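Bestcombe 2.0 Update: Frequently Asked Questions
Last updated 2023-02-16

When does the update go live?
The patch is out now on PC. Console players get it once certification is finished. We will post the date on the news page.

Is Posska a new character or a new map?
Posska is a new map. It unlocks at level 6 and can be played solo or in co-op.

Do I need to finish the Betia questline first?
No. You can travel to Posska from any harbor. Two side quests there only appear if Betia is complete.

How big is the download?
It is 5 GB if you already have the base game installed.

What happened to the Escobedo class?
Escobedo's shield now blocks 100 damage per charge, down from the old value. Any skill points you spent in the shield tree have been refunded. You can reassign them at a trainer.

Is there a new level cap?
No. The next cap increase is planned for August.

Will my old saves work?
Yes. Saves are converted the first time you load them and can't be opened in the older version afterward. Make a copy if you plan to roll back.
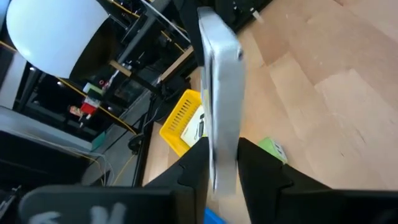

How much does the new mount cost?
It costs 3,000 silver from the stable vendor in Posska. It can't be bought with real money.

Can I play with friends who haven't updated?
No. Everyone in the party needs the same version.

Where do I report a bug?
Use the Report button in the pause menu. Include your platform and the name of the quest.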